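Review: The Karnora Resilience Card Deck

I don't have much patience for self-help products that come in a box with a ribbon. The Karnora Resilience Deck comes in a box with a ribbon. My sister-in-law swears by hers and lent it to me for the fall, so I used it every morning through October and kept notes.

You get 100 cards, a fold-out sheet and a small booklet written by Benedikt Holzer, who is described on the back as a "personal growth guide." Each card has a symbol on the front (a mountain, an anchor, an oak leaf, that sort of thing) and a short text on the back. You draw one in the morning, think about it for 7 minutes, and write a few lines at night on how it showed up in your day.

My first problem is with the symbols. The booklet says the anchor has stood for inner strength "since the earliest peoples" and gives no source for that, or for anything else. The oak leaf gets the same treatment. The knot is said to hold your worries until you are ready to untie them. If you already like an anchor because your grandfather was in the Navy, fine, you have a reason. A drawing on card stock didn't give me one.

The texts are a mixed bag. Some are just slogans. "The storm is your teacher" came up on a morning when my basement had flooded, and I put it back in the box. But the question cards, which have no symbol at all, are better. One asked, "What are you putting off that would take less than an hour?" I called the dentist. Another asked who I owed a thank-you, and I thought about that one for a couple of days.

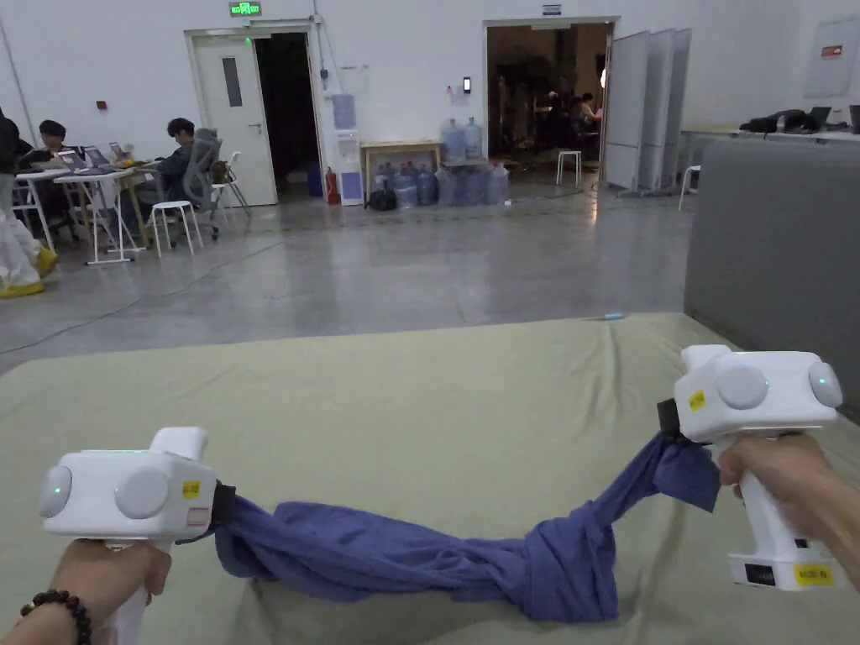
Two hands, one twisted cloth.

The evening writing is where I got some use out of it, and you don't need the deck for that part. A cheap notebook does the same job. I looked back over my entries at the end of the month and the good ones had very little to do with the card I'd drawn. They were mostly about sleep, and about an argument at work I had been going over and over in my head.

The booklet also promises that you will "feel a shift" by the third week. I felt a bit calmer in the third week. I had also quit drinking coffee after lunch, and my busiest stretch at work was over. I can't tell you which of those did it, and I don't see how Mr. Holzer could either.

A few practical gripes. The box lid is too tight and the corners on mine have already split. The print on the backs is pale gray and hard to read before sunrise. There are 3 cards that say nearly the same thing about letting go, and I drew two of them back to back. The fold-out sheet doesn't fold back in.

Who might like it? People who want a nudge to sit still in the morning and don't mind the mystical wrapping. If you're going through something really hard, please talk to a person. The booklet does say so, in one line on the last page, and I would have put it on the first.

I'm returning the deck to its owner and keeping the notebook. Two stars out of five, both of them for the question cards.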